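Dinu Lending Catalogue – User Guide
Section 7: Entering sets, kits and things that come in bits
By Folasade Adeleke
Mon 3 February
Print this page | E-mail this page
Shares 7 | Comments 2

This section assumes you have installed Dinu, chosen a password and plugged in the Zidach label printer. If the printer is still in its box, go back to Section 6. It contains most of the swearing.

A set is anything borrowed under one number that has more than one piece. Play food is a set. So are train tracks, doctor's kits, marble runs and the wooden farm that has been missing its farmer for longer than most of our members have been alive. A jigsaw is a set as far as Dinu is concerned, but please don't enter the pieces one by one. Someone at the Cundthorpe branch tried it and we got him back on the Tuesday.

Creating the parent record

1. From the main screen, choose Items, then New, then Set. If you choose New Single by mistake, there is no way to convert it. Delete it and start again.

2. Type a plain name. Parents search for "fruit" and "trucks". They don't search for "Imaginative Harvest Experience", whatever it says on the lid.

3. Choose a category. Play food goes under Home Corner. Do not use Miscellaneous, which already holds a parachute and all of last year's mistakes.

4. Enter the replacement cost for the whole set in dollars, without cents. Dinu will accept cents and then quietly forget them.

5. Press Save before you add any pieces. The Add Piece button works on an unsaved record, in the sense that it can be pressed.

Note: Each branch catalogue holds up to 2,000 records. A set uses one record however many pieces it has, so there is nothing to be gained by bundling the tea set in with the dinosaurs.

Adding the pieces

6. Open the Pieces tab and give each type of piece its own line, with a colour and a quantity. "Banana, yellow" is plenty. "Strawberry, red" is plenty. You may feel that bananas are understood to be yellow, but the colour field is compulsory and will wait all afternoon.

7. Tick Small Part for anything that fits in the choke-test cylinder hanging beside the desk. Test the piece itself. Don't judge it by eye.

8. Put bowls, baskets and other containers on a line of their own and tick Container. They then turn up at the bottom of the check-in list, where you will be looking when you realise you haven't got one.

Caution: Never tick Small Part on the parent record to save time. This marks the whole set as unsuitable for under-threes, and the play kitchen vanishes from the toddler list until somebody rings to ask where it went.

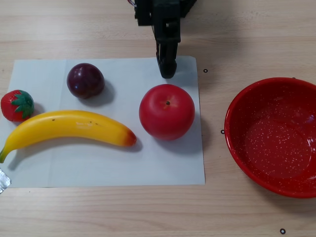
Attaching a picture

9. Lay the pieces on a plain, light background. White paper does nicely. Floral tablecloths do not, and neither does the carpet square.

10. Keep the pieces apart so their outlines are clear, then choose Picture, then Attach. The file can have any name you like. Dinu will replace it with a long number of its own and never mention yours again.

11. Check the thumbnail. If it has come in sideways, press Rotate once and wait. Pressing it again because nothing happened is how a picture ends up upside down.

Note: Members see the thumbnail on their borrowing list, and a good one cuts down the conversations at the desk about whether that was ours or Grandma's. Round red fruit causes more of these than everything else in the Home Corner put together. Write "apple" or "tomato" in the piece line and hold firm.

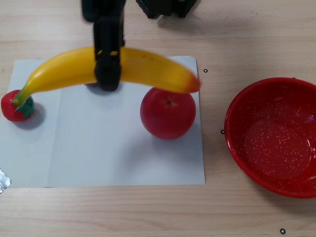
Page 337

Printing the labels

12. Load the Zidach with the shiny side of the roll facing you. The diagram inside the printer lid shows the opposite. The diagram is wrong.

13. Choose Labels, then Set. You get one large label for the tub and a strip of small ones for the pieces.

14. Stick the large label on the end of the tub. On the lid it will be travelling with a different tub by March.

15. Use the small labels on containers and larger pieces only. For anything ticked Small Part, write the set number on with a laundry marker instead – a sticker that comes off in a mouth is a small part too.

If the labels come out blank, the roll is in the way the diagram shows. If they come out in German, hold the feed button until the light goes orange and choose your language again.

Jula tubs

The clear Jula tubs come in two sizes with identical lids that are not interchangeable. Enter the tub size under Storage (S or L) before you close the record. For sets already on the shelf, see Section 8, Stocktake, and bring a biscuit.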